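Dundeo Gear Cell: Frequently Asked Questions About the Grip Fault

Last updated June 13, 2020
Maintained by Guilan Dai. Complaints about tone go to Hertta Lahtinen, who has heard them.

What is the grip fault?

The short version: the arm believes it is holding a gear when it isn't, or believes it isn't when it is. The first kind wastes a cycle. The second kind is worse, as the controller tries again, harder, with a part already between the fingers.

We call it the grip fault because the name it has in the log is 115, and people kept asking what had happened to the first 114. (Mostly they are about cables.)

When did it start?

After we moved the cell from the old Paredes controller to Futia. The old controller was slow and rude but it checked finger width before every lift. Futia checks it on request. We did not request it.

Was anyone hurt?

No. One gear went over the light curtain at the Tronumstead shop and landed in a filing tray. The curtain worked fine - it is there to stop people walking in and has no opinion about gears going out. There is now a polycarbonate panel in that spot, and the filing tray has been moved anyway.

Can I keep running my cell while I wait for the fix?

Yes, at reduced grip force. Set the limit to 90 in the gripper menu, save it, then power the controller down and up again. The save button alone will tell you the change was saved. It is being polite.

If you run two arms over the same table, park one before you start the other. The arms share a zone map, and a retry on one side doesn't reserve the space it moves through. Until that's fixed, assume neither arm knows about the other.

What should I do if I see fault 115?

Press the stop. Leave the fingers where they are. Do not open the gripper from the pendant, even though the pendant will offer. Write down which arm it was, which part it was after, and the last line in the log, and then call us.

If you have already opened the gripper from the pendant, call us anyway. We can usually tell.

Can I just clear it and carry on?

You can. The cell in Tronumstead did that for most of a shift, and the arm made 600 attempts at a gear that had been on the floor since before lunch. The counter was very pleased with itself.

Why does it happen with the small gear and hardly ever with the big disk?

The small one is all teeth. If a finger settles on a tooth at one side and in a gap at the other, the width reading lands between "closed on part" and "closed on nothing," and the controller picks whichever it picked last time. A smooth rim gives a steadier number. We have been rehearsing approaches in simulation, where a dropped part costs nothing and can't reach the filing.

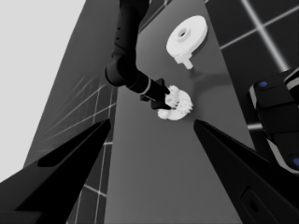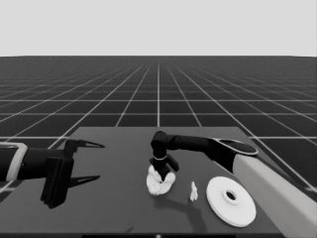
Does the simulation show the same fault?

It does now. For a while the simulated gripper reported perfect widths, so every pick passed and morale was high. Hertta added noise to the reading and the fault turned up the same afternoon, which was the best bad news we had that month.

When will the fix be out?

The width check is written and being tested. The zone map takes longer, and we would like it done by October. Cells with a single arm can have the first part early - ask Guilan, and have your controller version ready. It is on page 2 of the settings menu, under "Other."

Will I have to retrain my operators?

Only on leaving the clear button alone.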